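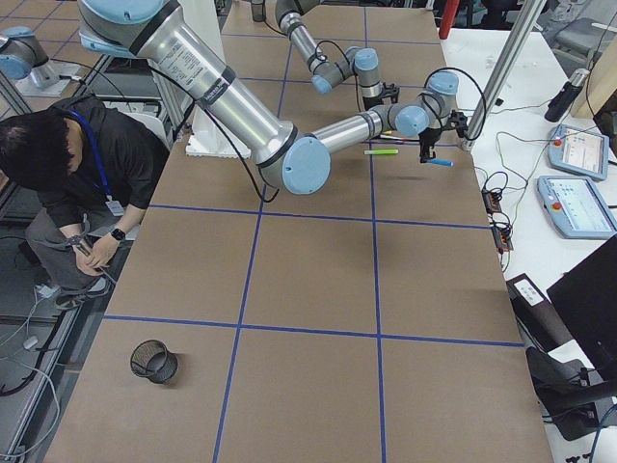

Zellia, the dance company led by choreographer Prapai Srithong, will open its new evening-length work, Grarnholm, at the Alaoui Theater in May. The piece runs 67 minutes with no intermission and concerns a town that agrees to be moved to make way for a reservoir. Srithong doesn't believe the town agreed to anything, and she doesn't much believe in dances that explain towns. Her floor plan for the work is a set of large rectangles, much like the brown paper cells between the strips of blue tape on the long worktable, and each dancer is given one to live in. Whether an audience will read those rectangles as house lots, she says, is "their business. I've seen people read a divorce into a warm-up."

The company would like to be careful about what it promises. Dance about displacement has a poor record. Too often the stage fills with smoke, somebody drags a suitcase, and the people on stage suffer beautifully for an hour while the people in the seats feel they have done something. Srithong has made that dance herself, early on, and has asked that it not be listed in the program. Grarnholm has no suitcase. It has no film of rising water either, although two funders asked whether it might.

What it does have is a good deal of standing still. In the first section the dancers hold their places while a voice reads from a public notice, and they move only on the words "shall" and "hereby." The notice was written for the stage and is not drawn from any real case. Srithong says she tried working from real ones and found they were already funnier and crueler than anything she could do with them.

The middle section is faster, and in the company's own view it is the part most likely to divide people. It is built on a walking pattern that gets passed from one dancer to the next and loses a step each time it is handed over. At an open rehearsal one viewer called it hypnotic and another asked when it would end. Both comments have been kept.

"I'm suspicious of any piece that says it gives a voice to the voiceless," Srithong said. "These people had voices. They went to meetings. They were told the meeting had gone well. I wanted to make something about the meeting — the chairs, the water jug, the man who keeps looking at his watch. It may turn out that a meeting is a dull thing to dance. We'll find out when you do."

The score, by the duo Nirano, uses pump noise, a church organ and long stretches of nothing. Earplugs will be offered at the door, although the composers maintain that they won't be needed. The company has heard the last ten minutes and suggests taking them.

Grarnholm was made on a budget that left no room for a set beyond chairs and floor markings. The company does not claim this as an artistic choice, though it expects some reviewers will.

The Alaoui Theater seats 867. The upper balcony will stay closed for this run, leaving 530 seats on sale, all with a clear view of the floor, where most of the work takes place. Doors open at 7 p.m. and the performance begins at 7:30. Latecomers will be held in the lobby until the walking section starts.

A short talk with Srithong and Nirano follows the opening performance. There will be no panel of experts. Questions are welcome, including hostile ones.

Press seats and interviews can be arranged through the Zellia office. Rehearsal visits are possible in the afternoons, by request, for writers who are willing to sit through a full run.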